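Wanley Review: Six Weeks Off the Big Feeds

I deleted two of the big social apps from my phone in August, mostly because I caught myself scrolling through a stranger's kitchen remodel at one in the morning. A cousin had been bugging me to try Wanley, which is a small social network where you can only have a limited number of people on your list, so I figured why not. I paid for it with my own money and I've been on it long enough to have opinions!

The big idea is the cap. You get 14 people on the free plan and that's it. If you want to add someone new, you have to let someone go (they don't get a notice, thank goodness). I thought this would feel mean, and for the first couple of days it sort of did. I sat there with my old friends list open in one window, trying to decide if my lab partner from sophomore year made the cut. She did. A guy who only ever posted his running times did not.

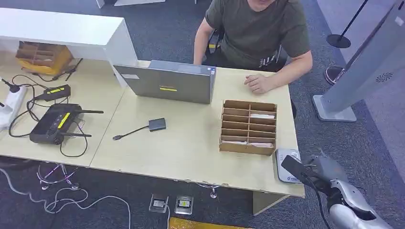
Laptop open, box organizer close by.

Setup was pretty painless. You type in your name, pick a color for your page, and send invites by text or email. There's no "people you may know" box, and it never asked to dig through my contacts. The one snag was getting other people to join, because everybody is tired of making new accounts. Of the people I invited, 6 signed up right away, and the rest needed a nudge, or two, or a phone call in my mother's case. She now posts more than anyone.

I like that the feed ends. You scroll, you see what your people have been up to, and then there's a little line that reads "all caught up" and nothing else loads. The first time it happened I kept swiping like a dope. Now I check in with my coffee and again after dinner, and I've started answering people in whole sentences again, which my sister says is creepy.

I'd tried other apps like this before. Nurness was nice looking but it kept sending me alerts about people I hadn't talked to in weeks, with a sad little cloud next to their names, and I can't be guilt-tripped by a cloud. Drilex is more of a group chat with a photo wall bolted on. If your whole family already lives in a group chat it might suit you fine, but I lost track of every conversation in there. 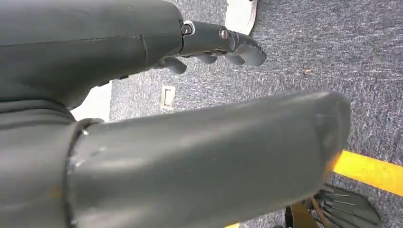 Gray fingers up close, screws and all.

Now for the stuff that bugs me. Search is bad. I wanted to find a soup recipe my aunt had shared, and typing "soup" got me one birthday post and nothing else. Videos stop at 17 seconds, so forget about sharing a school recital. And the website is way behind the phone app: you can't edit a comment from a computer, you have to delete it and start over, and I make a lot of typos.

The paid plan raises the cap and lets you make separate circles, so your coworkers don't have to see your vacation feet. I upgraded for one month and then dropped back down. The circles were handy, but the bigger list started to feel like the old list.
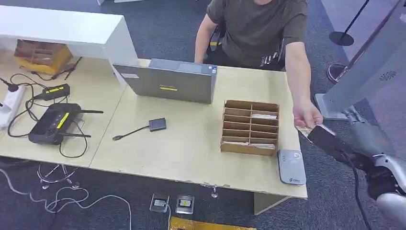 Can I leave Wanley and take my photos with me?

Go to the account page and choose the download option before you close the account. Mine came as a single zip file the next morning, with the captions saved in a separate text file.

I asked support about comments too, since those don't come along in the download. They wrote back the same day, a real reply with a real answer (it's on their list, no date yet). A friend on Rezende waited much longer than that just to get a password reset, so I'm counting it as a plus. 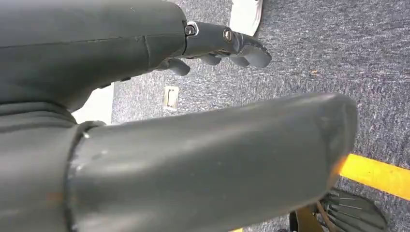 Would I keep it?

I'm keeping the free plan. It won't help you find old classmates, and if you sell things or run a page for your club you'll be stuck, so hang on to your other accounts for that. For keeping up with the people I'd call if my car broke down, it does the job. I'd give it four stars out of five, and I'll bump that up when they fix the search so I can find that soup.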